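Incidencia 180 – Agarre de vaso ligero junto a la tostadora
Proyecto: Jorano, tareas de cocina
Abierta por: Yasaman Rostami
Asignada a: Fadi Hijazi
Prioridad: media
Estado: en seguimiento

Descripción del problema

En la tarea «retirar vaso de la encimera» el brazo cierra la mano bien, pero al levantar el vaso lo inclina hacia la izquierda. En vacío no tiene mayor importancia. Con agua sería un charco al lado de un aparato eléctrico, y el cliente (Marchand) ya nos ha preguntado dos veces cuándo podrá ver la tarea con líquido.

Configuración: mesa blanca, tapete de fieltro, tostadora de dos ranuras al fondo y vaso azul claro delante, un poco a la izquierda del centro de la tostadora. Brazo por la derecha. La tostadora está desenchufada durante todas las pruebas y debe seguir así.

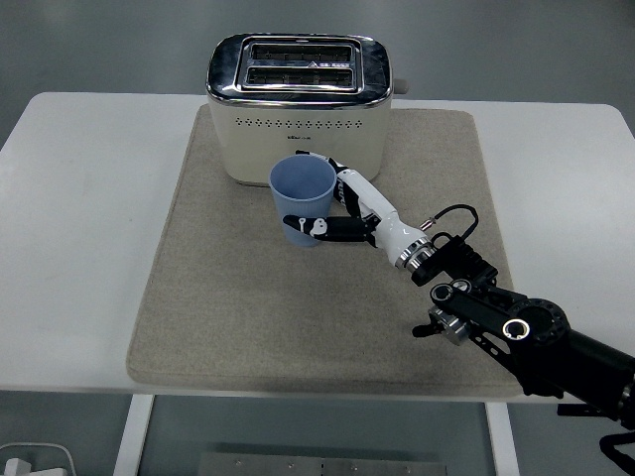
Pasos para reproducirlo:
Cargar la tarea desde el menú de cocina, sin modificar la velocidad.
Esperar a que termine la aproximación.
Confirmar el cierre y dejar que el brazo suba.
Comparar la inclinación al inicio y al final de la subida.

De 68 intentos con los valores de fábrica, en 5 el vaso se soltó del todo. En los demás llegó arriba, casi siempre torcido.

Comentario de Fadi Hijazi

He revisado los registros. La fuerza de cierre está dentro de lo previsto y no hay errores de motor. Sospecho de la altura de contacto: el dedo que cruza por delante aprieta por debajo de la mitad y el vaso, que pesa muy poco, gira sobre ese punto. Subir el contacto no es inmediato, porque el otro dedo trabaja en el hueco que queda hasta la tostadora y el planificador rechaza la mayoría de las trayectorias por riesgo de choque.

Pregunta para Yasaman: ¿la distancia entre vaso y tostadora es un requisito o se puede aumentar?

Comentario de Yasaman Rostami

Es un requisito. En una cocina de verdad la gente deja el vaso donde le cae, y si hay que separarlo antes a mano, la persona ya ha hecho la mitad del trabajo. Prefiero que la tarea falle y lo sepamos.

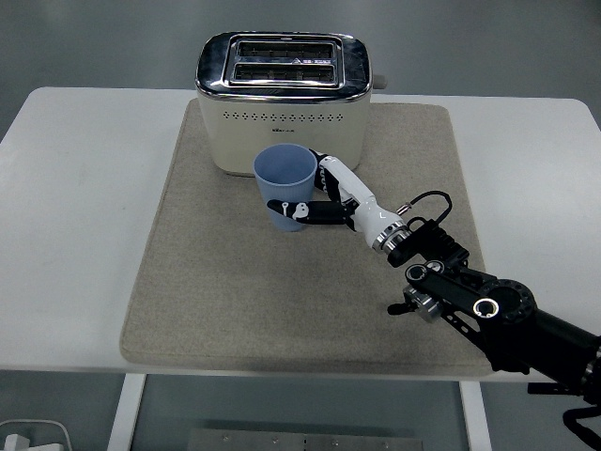
Comentario de Fadi Hijazi

De acuerdo, mantengo la posición. Cambios aplicados en la rama de pruebas:
– Velocidad de subida reducida a la mitad.
– Pausa de 2 segundos entre el cierre y la subida.
– Margen de choque más estrecho, solo para la cara frontal de la tostadora.

La inclinación baja bastante, pero no desaparece. El ciclo completo es ahora más lento que el de marzo.

Comentario de Réjean Grewal

Paso la pregunta de Marchand tal como llegó: «¿Esto puede recoger una mesa de desayuno sin nadie delante?». Mi respuesta ha sido que todavía no. Puede coger un vaso vacío de un sitio conocido, con una persona cerca. Los platos apilados y los cubiertos quedan fuera de esta entrega. Si alguien quiere matizarlo, que lo haga antes de la llamada.

Comentario de Yasaman Rostami

Sin objeciones. Añadiría que el vaso con líquido no se enseña hasta cerrar esta incidencia.

Actualización, 12 sep 2021

Pendiente: repetir la serie completa con los valores nuevos y probar un contacto más alto con la muñeca girada. Rosaire Carrier pide que se anote también el tiempo por ciclo – en la serie anterior faltaba.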